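Chapter 4

Where the examples come from

I put off writing this chapter for longer than any other in the book, and I think it's because gathering examples is the part of the job I've spent the most years doing and the part I find hardest to make sound respectable. Chapter 3 had equations in it. You could photocopy Chapter 3 and leave it on a desk and people would think well of you. This one has a lot in it about picking things up and putting them down again.

Still, if you come away from the book remembering one chapter, I'd like it to be this one. Everything your learner will ever know about a gripper, a cup, a shelf or a drawer arrives through the examples you feed it. If they're dull, it'll be dull. If they're all from the left-hand side of the table it will be brilliant on the left-hand side of the table, and you'll find out about the right-hand side in front of visitors (ask me how I know).

4.1 A first go, done badly

My first proper collection was for a project called Santon, which was meant to learn how to take small household objects off a cluttered surface and hand them over. We had one arm, one gripper, and a control handle that made your wrist ache by lunch. I sat down with Ngân Mạch, who was then a student in the group and is now far better at all this than I am, and we took turns driving. One of us drove, the other reset the table and pressed the key to save.

We were very pleased with ourselves! We got 236 demonstrations out of it before the handle gave up, and we trained on the lot that same evening. The policy we got back moved beautifully. It glided over, opened its fingers, closed them, and lifted, all with great confidence, and most of the time there was nothing in its grip.

What had gone wrong was written all over our examples, had we looked. Ngân and I had both been driving with our eyes on the real table, leaning to one side whenever the arm blocked our view. The learner couldn't lean. It had one camera, and at the moment of closing the fingers that camera mostly saw the back of the hand. So we'd been making decisions from information the learner never got, and then asking it to copy the decisions.

I've seen this same mistake in three other labs since, so it gets a rule of its own and you'll meet it again in the exercises: whoever gives the demonstration should see what the learner will see. Put the camera feed on a screen and drive from the screen. It's slower and rather horrible for the first hour, and your success rate drops, and the examples are worth far more.

4.2 Why so much of it is done in simulation now

Wrist ache is one reason. Breakages are another. When you work in a simulator you can drop a glass as often as you like, and you can put the same glass back on the same spot to within a hair, which I have never once managed by hand.

The bigger reason is variety. In a simulator the wall behind the table is just a texture, and you can swap it for another between one example and the next. Same with the lighting, the tabletop, the odds and ends lying about at the edges. A learner that has only ever seen one wall will quietly decide that the wall matters. Give it a fresh one every time and it has to look elsewhere for its clues.

In the Omon set, which we'll use as our running case from here to the end of Chapter 6, every episode draws its background, its surface and its clutter afresh. The objects come out of a pool of 800 models. Some of those are plain things like boxes and tins. Others are awkward on purpose, and the awkward ones are where I'd like you to spend your time.
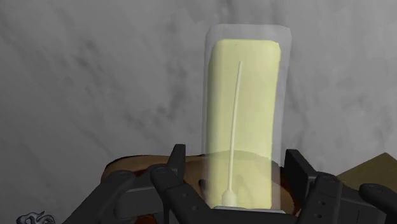 Figure 4.1 A simulated grasp on a clear, upright container with a pale yellow block inside. The fingers hold it from both sides, close to the base.

I like Figure 4.1 because it looks so easy. A person glances at it and sees a clear container with something yellow in it, held low down. Now think about what a depth sensor would make of the real thing. Clear walls tend to let the light straight through, so a sensor may well report the block and skip the vessel altogether. If your grasp planner believes it, the planner will aim for the width of the block and the fingers will meet something wider on the way in.

A simulator won't show you that trouble unless you ask it to. Its depth is perfect by default, and it knows exactly where those walls are, because it put them there. So if you record depth straight out of the renderer and train on it, you're back to the mistake in 4.1 in a different coat: the learner gets knowledge in training that it won't have on the day. We'll spend most of section 4.5 on how to spoil your simulated depth in the right way. For now just keep the figure in mind when somebody tells you their data is clean.

There's a second thing in it, which is the question of labels. What would you call that object? Early on we let people type whatever they fancied, and for see-through containers we got "jar", "clear box", "yellow thing", "tub", and one plain "?". All fair enough as descriptions, all useless if you want to ask for every transparent object in the set. These days I keep two fields. One is free text, for whatever the person sees. The other is a short fixed list about the outer surface: clear, shiny, matt, soft. Whoever wants to find the clear ones can find them, yellow filling or no.

4.3 What one example is made of

I've been using the word "example" loosely and it's time to pin it down. Throughout this book, an example (I'll also say "episode", they mean the same) is a single attempt at a single task, from the moment the arm leaves its rest position to the moment it either finishes or is stopped. Inside it you'll find:

The camera images, in order, each with a time stamp.
The position of every joint and the opening of the gripper at each of those times.
The command that was sent, kept apart from the position that was reached. People merge these two to save space and then regret it.
The task, in words.
Whether it worked, and who or what decided that it worked.
In simulation, the random seed, so you can build the whole thing again from nothing.

That last one is cheap to save and I can't tell you how many sets I've been handed without it. With the seed you can re-render an old episode with a new camera position next year. Without it you have a video.

On the matter of who decides: a simulator can check for itself whether the object ended up above a certain height, and that's tempting, and it's mostly fine. It is also how I once approved a batch in which a good number of "lifts" were the object being pinched so hard that the physics engine fired it at the ceiling. It was above the height! Every one of them was marked as a success. Watch a sample of your successes with your own eyes, at normal speed, before you train on any of them. Watch your failures too, though for a different reason, which I'll get to in 4.6.

4.4 How many is enough

Students always ask, and I always dodge, so let me dodge in print. The full Omon set has 3,571 episodes. That isn't a magic number. It's where the money for computing time ran out. We could have had twice as many by drawing from the easy half of the pool and I'm glad we didn't.

What I'd rather you asked is how many episodes you've got of the thing that worries you. Before you collect a single one, sit down and write a list of the situations you expect to go wrong. Ours had clear objects on it, and objects with something loose inside, and things standing close to a wall, and things taller than the fingers are long. Then count episodes against the list. The first time I did this for Omon, the total looked splendid and the line for "clear and upright" said 2.

Well, there we are. You can't learn much about a class of objects from two goes at it, whatever the total on the front page says. We changed the way the pool was sampled so that rare kinds came up more often, and I started printing the count against the list at the end of every run in place of the grand total. It did nothing for morale but the set got better.

The scripts for doing this are in the Kenura folder that comes with the book, under the chapter number. They were last checked on 17 January 2021, and if something has moved since then the readme should say where.

Before you read on

Try these with pen and paper. You don't need the software yet.

4a. Choose an object in the room you're sitting in that you think a gripper would find hard to hold. Write down where you would put the fingers, and then what you looked at in order to decide. Could a single fixed camera have seen it?

4b. Look again at Figure 4.1. Suppose the grip were moved up towards the top of the container. List what would change in the camera image, and what would change in the joint positions. Which of the two would you trust more to tell you that the grasp was good?

4c. Write your own list of worrying situations for a robot that clears a breakfast table. Aim for more lines than feels sensible, then put a number by each for how many episodes you'd want. Keep it, we'll be needing it in Chapter 5.

4d. (Harder.) Oosthuizen's rule, which we met at the end of Chapter 2, says to split your training and test sets by object and never by episode. Explain what could go wrong with Omon if we split by episode instead, given that every episode has a different background.

4.5 Spoiling your depth on purpose

Let's start with what a real depth sensor does when it's pointed at something it can see through.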